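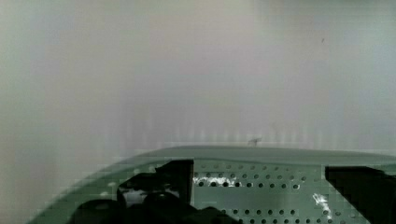 4. Fitting and cleaning the perforated tray

This section covers the grey-green perforated tray (part 419) supplied with the Lumura drying stand. The tray fits the standard Lumura stand and the older Gallardo stand. If you have the Brornley wall bracket, go to section 5.

4.1 Before you start

Choose a level worktop or shelf with a plain wall or panel behind it. The tray is 466 mm across at its widest point. Allow a hand's width of clear space behind the rim so that air can move and you can wipe down the wall.

Remove the tray from its bag and check the following:

- The rounded rim is smooth all the way along, with no cracks.
- The holes are open. Trimmings from the punching are sometimes left in them and can be pushed out with a cocktail stick.
- The small pale tab on the rim is in place. It is a push-fit part and can be ordered separately as part 606.

Do not use the tray if the rim is cracked. Keep the bag away from small children.

4.2 Fitting the tray

1. Stand the base on the worktop and press down on each corner in turn. If it rocks, turn the adjustable foot until it is steady.

2. Slide the drip pan into the base from the front until it stops. The pan must go in before the tray.

3. Hold the tray by its sides with the curved rim facing the wall.

4. Lower the back of the tray first. The tab should stand up above the rim. If it points down into the base, lift the tray out and turn it over.

5. Lower the front until the tray rests on both rails, then press gently near the middle. You should feel it settle.

6. Try to slide the tray from side to side. A small amount of movement is normal. If the tray lifts at one end, take it out and start again from step 3.

Note: On the Gallardo stand there is no click or stop at the back. Line up the rim with the raised mark on each rail.

Caution: Do not carry the stand by the tray. Lift it by the base, with the tray empty.

4.3 Loading

Put heavier items towards the middle and lighter ones near the rim. Stand cups and jars upside down and tilt them slightly against each other where they are tall enough. Small items such as teaspoons and bottle tops can lie flat across the holes, but anything narrower than a hole will drop through to the pan.

Do not place hot pans or oven trays on the plate. Knives should go in the side holder with the blade down.

4.4 Everyday cleaning

1. Empty the drip pan. Do this daily if the stand is in regular use.

2. Lift the tray out, front edge first.

3. Wash it by hand in warm water, no hotter than 40 °C, with ordinary washing-up liquid.

4. Brush both faces with a soft brush, working along the rows of holes. Pay attention to the underside of the rim, where soap collects.

5. Rinse, shake off the water and leave the tray on its edge until dry before refitting.

Do not use wire wool, scouring powder or bleach on the tray. These dull the finish and the colour will not come back.

4.5 Removing limescale

In hard water areas a white ring may form around the holes. Mix one part white vinegar with three parts water and lay the tray in it for half an hour, then brush and rinse well. Take the tab off first by pulling it straight up, and push it back on once the tray is dry.

4.6 Spare parts

Tray, grey-green: part 419
Rim tab, pale: part 606
Drip pan: supplied with base only

Spares are sold by Gumach. Write to Corey Hoani at the parts desk, giving the part number and the name of your stand.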